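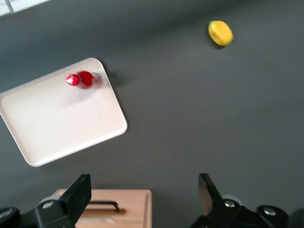 The Prendberg bench arm dropped its load again in May, and the report that came with the repair invoice blames "operator placement." I've read it three times and I still don't buy it. According to Nastis, who supplied the arm and wrote the report, the trouble is with items that lie on their side, such as the red bottle on the white tray, where a glossy cap, a rounded body and a partly clear end all present themselves to the wrist camera at once. The software is supposed to find the middle of the item and close on it. With a clear section at one end, the report says, it may find the middle of the red part instead and pick the thing up off balance. Fine. I can believe that much. What I can't work out is how it becomes the operator's fault that a bottle has a clear end.

Members who missed the last issue will want the short version. The Benavides workshop has had the arm on loan terms for sorting small mixed goods. On the day in question it picked up a bottle, swung toward the bin side and let go early, over the walkway. The bottle hit the floor and a person standing near the rail got a wet shoe. There was no injury. The arm then carried on to the bin, opened its empty fingers, and logged a successful placement.

That last part bothers me more than the drop. Grippers drop things. Anyone who has run one for a month knows it and keeps the floor clear. But a machine that records a success with nothing in its fingers is giving you bad numbers every day, and you have no way of knowing how bad. Nastis told us at the sale that the arm had completed 3346 picks in its acceptance run with 30 failures. I asked how a failure was counted. The answer, when it finally came, was that a failure is whatever the log says is a failure. So we have a figure for how often the arm noticed it had failed, and that is all we have.

We did go back through our own log. It shows 3108 placements for the period and the bins held fewer items than that, by roughly 312. Some of the gap may be our own sloppiness – bins get emptied by whoever needs one, and the tally sheet isn't always filled in. I don't claim that every missing item was a drop. I do say that a gap of that size deserves more than the one line it got in the report, which was "count discrepancy noted."

The fix on offer is a software update called Flukora. It adds a check on finger width after closing, so the arm should know when it has come up with nothing. That sounds sensible, and I'd like to know why it wasn't there in the first place. It checks once, right after the grip. Our bottle was in the fingers at that point and fell later, during the swing. As far as I can tell from the notes, the update would have logged that one as a success too. I put this to Nastis in writing and was told the swing speed "can be adjusted to suit."

Until there is a better answer, these rules apply at the Benavides bench:

The arm runs at half speed, with or without the update.

Nothing filled with liquid goes on the tray unless the cap is taped.

The walkway side is closed off while the arm is powered. The yellow chain is on the hook by the door, so please use it.

Bins are counted by hand at the end of each shift and the number goes on the sheet, even if it matches the log.

If you see a drop, press the stop and write down the time before you pick anything up. We lost the time on two earlier ones and Nastis wouldn't look at them without it.

The loan terms come up for renewal soon. My vote is to hold off signing until the check runs through the whole move, and until the supplier can tell us what it means by a failure. Comments to the usual address, please, and bring your tally sheets if you still have them.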